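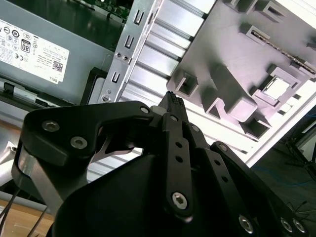
Ticket: Gripper position goes stale partway through demos, PC teardown set
Product: Bollura recorder, with Kurel teleop bridge
Opened: 2020-03-07
Status: Open, waiting on customer

Hi team,

Me again, sorry to be lobbing this in on a weekend! We're collecting teleoperated demos for the desktop teardown task (old towers, lid off, arm reaches in, gets hold of a part, backs out with it) and something's gone funny with the gripper channel. The wrist camera is fine. The joint angles look fine too. But in a fair few episodes the recorded gripper opening freezes just before the fingers close, sits there dead flat, then jumps to the right value in one go.

You can imagine what that does to training. The policy sees fingers closing in the video while the numbers swear they're still wide open, and so it learns to dither over the part. I watched it dither over a power supply for most of an afternoon before I thought to plot the raw data. Felt like a bit of a dill, to be fair.

What I'd expect: gripper opening changes smoothly while the operator squeezes the trigger.
What I get: flat line, then a step. I've got 182 episodes in this batch and the step shows up in most of the ones where the gripper works deep in the case, and hardly at all in the ones out near the edge.

Setup, so you don't have to ask

Bollura is recording on the lab desktop, Kurel bridge on the same machine. Gripper state publishes at 1000 Hz and the recorder picks out whichever message is nearest each camera picture. Queue size is whatever it shipped with (256, according to the config dump). Operator is usually me, sometimes Jirayu Wiriya, and it happens to both of us so I don't reckon it's anybody's trigger finger.

Stuff I tried before writing

1. Restarted everything. Twice. No change, and I lost a good episode doing it because I forgot to hit save first.

2. Swapped the gripper cable for the spare. I was dead certain it was the cable! When the arm folds itself up to get down inside the chassis the cable gets a decent bend in it, and that would've explained the deep-versus-edge business beautifully. Same flat line with the new one.

3. Ran the gripper open and shut in free air for a good long while, recording the lot. Perfect data, smooth as you like. So the gripper itself will report properly when it feels like it.

4. Did the same open and shut with the arm parked over the motherboard, fingers down among the parts with the memory slots and their white latches in view, and the flat line came back almost straight away. Same arm, same cable, same trigger, and all I'd changed was where the wrist camera was looking. 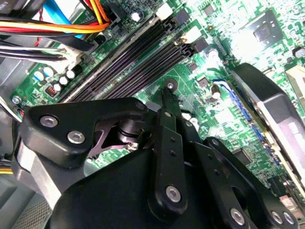 5. Left the arm where it was and put a sheet of plain grey card in front of the camera. Smooth data again! Took the card away, flat line. I did this over and over because I didn't believe it. So it's got something to do with what the camera sees, which is a sentence I never wanted to write about a gripper encoder.

6. Turned off image compression in the recorder. Flat line gone, even over the motherboard, but the disk filled up at a horrifying rate and I had to stop after 4 episodes.

My best guess

I think the compressor is chewing up the processor whenever the picture is busy. A motherboard is about as busy as it gets, all those traces and tiny components and coloured wires, and a bit of card is nothing at all. While the compressor is hogging things the gripper queue fills, and at that rate it only holds a quarter of a second's worth. After that I assume new messages get chucked and the recorder keeps matching pictures to the last old one it has. Please tell me if I'm barking up the wrong tree, I'm a hardware person who got talked into doing data.

Reply from Rosell support

Thanks for the detail, the card test was useful. Your guess is close. Compression shares a thread with the gripper subscriber in your version. When the queue is full the recorder discards the newest message, where it should discard the oldest. Please set compress_thread to separate, set queue_policy to drop_oldest, and record a short run in the same arm position. Do not edit the existing episodes yet. Could you also send one affected episode with its raw log?

My follow-up

Legends, thank you. Changed both settings, parked the arm over the same board and did a short run. The gripper trace is smooth the whole way through, with compression on. I haven't tried a full session yet, Jirayu has the rig booked for the Duangkaew parts and I'm not brave enough to bump him.

Two things still bugging me:

- Can the old episodes be saved? The raw log seems to have the trigger command in it even where the measured opening is stuck. I could fill the gaps from the command, but the fingers lag behind it a bit and they stop early on anything solid, so I'd be making up the contact part, and the contact part is the bit I care about.

- Could the recorder throw a warning when it drops messages? Even a little orange light would do me. I'd have binned the bad ones on the spot and redone them while the case was still set up.

Affected episode and raw log are uploading now, slowly, on our guest wifi. I'll leave the ticket open until I've done a proper session with the new settings.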